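Two grippers, one table of push buttons at Tudham

I spent most of an afternoon last month at the Tudham workshop watching robot hands try to pick up the kind of boxes you'd find bolted next to a conveyor belt, and I had a much better time than I expected to. I'd gone over to return a torque wrench (long story, my fault) and Kalkidan Mamo waved me in and told me I could stay if I kept my elbows off the table. So I stayed!

The question they're working on is a pretty plain one. Tudham puts together and checks push-button stations for small factories, and they want an arm that can take a station from a person, turn it around and set it down facing the right way. They've been going back and forth for months on which gripper to buy. Kalkidan's shortlist in March had four on it. By the time I showed up, two had already been dropped, one over price and one over a cable that kept catching on things.

What I hadn't thought about is how awkward a control box is to hold. The sides are nice and flat, sure, but the top is all knobs and buttons, and the big mushroom-head stop buttons stick up right where a finger would like to go. Squeeze it in the wrong spot and you've pressed something. Squeeze it too low and the whole thing tips. Mekdes Gudeta has been writing the grasp routines, and she told me she spent her first week thinking about nothing except where not to touch.

Each gripper gets 200 grasps before anybody is allowed to have an opinion, which I think is a great rule and one I could use at home. They run them in batches of 30 with a break to go over the log (the last batch is a short one, and yes, I asked). A grasp counts if the box comes up, stays up for nine seconds and goes back down without a button getting pushed. If a button gets pushed, it's a miss, even when the lift looks beautiful. I saw a couple of really lovely lifts get marked down as misses and I took it harder than Mekdes did.

There's also a speed setting, and they argue about it a lot. Gadisa Gebreyes wants the fingers to close slowly all the way in. Mekdes wants them quick until the last little bit — she says the slow version makes every batch feel like waiting for a bus. They tried both while I was there and I honestly couldn't pick a side, though I did notice everyone got chattier during the slow ones.

Softer padding under the boxes has helped, they tell me. On a bare tabletop the smaller stations would skate away from the fingers as soon as one side made contact first. With a cushion under them they stay put long enough for the second finger to arrive. Ibsa Gashaw thinks this is cheating, a bit, because a real bench at a customer's site won't be padded, and he'd like the last 50 or so grasps done without it. Kalkidan has agreed to think about it, and I'd guess he'll get his way.

The other thing they're sorting out is the mix of objects. Control boxes are the main event, but they also want to know how the fingers do with the small stuff that ends up on the same bench, like nuts and gears and connector blocks. That part of the test hadn't started when I left. I did put in a word for the hex nuts, which look like they should be easy and which I suspect won't be.
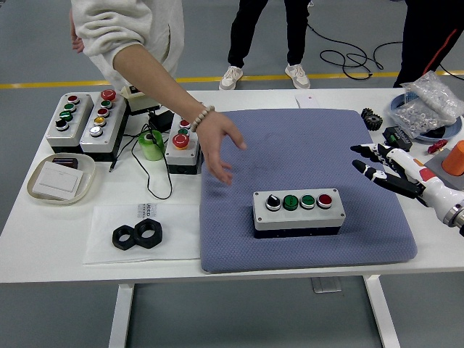
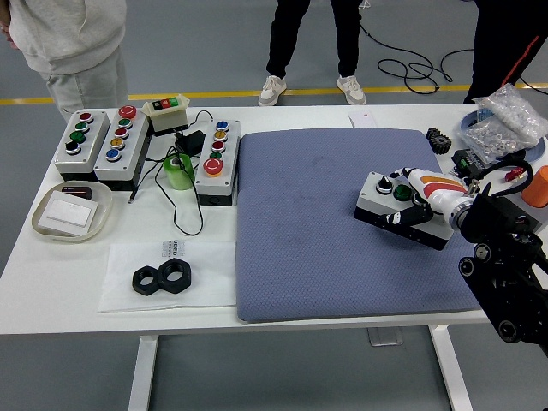

Push-button stations on the table at Tudham, with one on the blue-gray pad both times.

Adanech Gebretsadik wrote back after I sent a draft of this around, and thinks I'm being too kind to the fingers and not hard enough on the wrist. Over at Rokham they went through the same exercise with light switches and junction boxes, and the finger choice made less difference than the angle the arm came in at. Come in flat from the side and you get the box by its body, come in from above and you're into the buttons before you know it. Adanech would fix the approach first, run the whole set again, and only then compare grippers, and would also like the misses split up into drops and button presses, as those need different fixes.

I passed that along to Mekdes, who said the log already has a column for it and that she'd send Rokham a copy. The hex nuts are up next, and I've been told I can come back for those as long as I bring the right wrench this time.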